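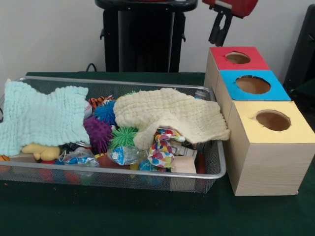 4. Setting up the sorting table

This section covers laying out the Stilden sorting set for use in a playroom, family centre or waiting area. Read Section 3 (Unpacking and first clean) before you start. Replacement parts are listed in Section 9.

4.1 What you need

Table with a flat top, between knee and waist height for the children using it
Table cloth in a plain dark colour
Container for mixed toys, shallow enough for a child to see to the bottom
Sorting boxes with round openings in the top
Toys, cloths and small items for sorting
Damp microfibre cloth and mild dish soap

Note: The set does not include a table. The packed carton measures 562 mm by 468 mm on its base, so check that your cupboard shelf will take it before you choose a storage spot.

4.2 Placing the table

1. Choose a level, hard floor. Tile, vinyl and sealed timber are all suitable. On deep carpet the table may rock.

2. Leave 2000 mm of clear floor along the side where the children will stand. Small balls roll a long way on tile and need to be easy to get back.

3. Move the table away from heaters, power boards and blind cords.

4. Wipe the table top and let it dry fully.

5. Spread the cloth and smooth it from the centre outward. If it hangs low enough for a toddler to grab, fold the spare under and clip it beneath the table top.

CAUTION: Do not pin the cloth. Pins work loose and end up in the toys.

4.3 Arranging the boxes and the container

1. Set the sorting boxes down first, in a straight line, with the openings facing up. Leave a finger's width between them.

2. Place the container beside the boxes, close enough that a child can reach both without walking around the table.

3. Check that no part of the container hangs over the table edge.

4. Press down lightly on each corner of the container. If it tips, move it further in.

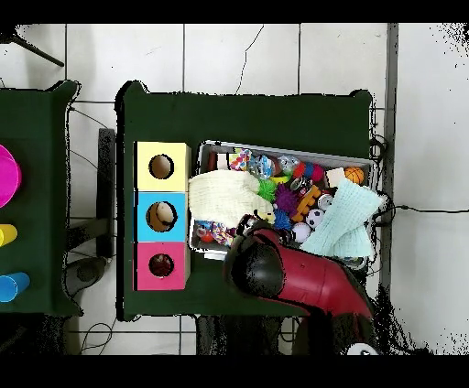
The order of the boxes matters less than keeping it the same from one day to the next. Children learn the position as well as the colour, and a swapped box leads to a lot of wrong drops in the first week. We use pale yellow at the far end, light blue in the middle and pink nearest, with the mixed toys to the right. Left-handed children may find it easier with the container on the other side. If you change sides, move the whole line of boxes together and keep the colours in order.

4.4 Filling the container

1. Put the heavier and harder pieces in first, spread across the bottom.

2. Add soft toys next, then balls. Mix the textures so that spiky rubber balls end up beside plush and smooth pieces.

3. Lay one or two knitted cloths over part of the contents. They give the younger ones something to lift and look under. Leave at least half of the toys showing.

4. Remove anything that does not pass through the round openings, unless you are using it as a "stays out" piece (see Section 5.2).

5. Take out any toy with a split seam, cracked shell or loose eye.

WARNING: Choking hazard. Small balls, beads and small packaged items are not for children under three. If you have mixed ages in the room, use the large-piece selection in Section 5.4.

WARNING: Items in clear plastic bags are for supervised sorting only. Take the bags away when the adult leaves the table.

4.5 Before the first session

Do one full sort yourself. Drop a ball, a soft toy and a block into each box, then lift them out again. If your own hand scrapes on an opening, rub the edge with fine sandpaper and wipe off the dust.

Start with 2 categories, such as balls and everything else. Bring in the third box once the children are finishing without help.

4.6 Packing up

1. Empty the boxes back into the container. Tip them gently; do not bang them on the table.

2. Shake the knitted cloths outdoors. Wash them by hand in cool water and dry them flat. A tumble dryer will pull them out of shape.

3. Wash rubber and plastic pieces in warm soapy water, rinse and air dry. Spiky balls hold water between the spines, so turn them over partway through.

4. Wipe the wooden boxes with a cloth that is barely damp. Do not soak them.

5. Check under the table for strays.

6. Store the boxes upright with nothing heavy on top of them.

Section revised Tuesday, October 31, 2023. Replaces the July edition, which gave a machine wash for the knitted cloths.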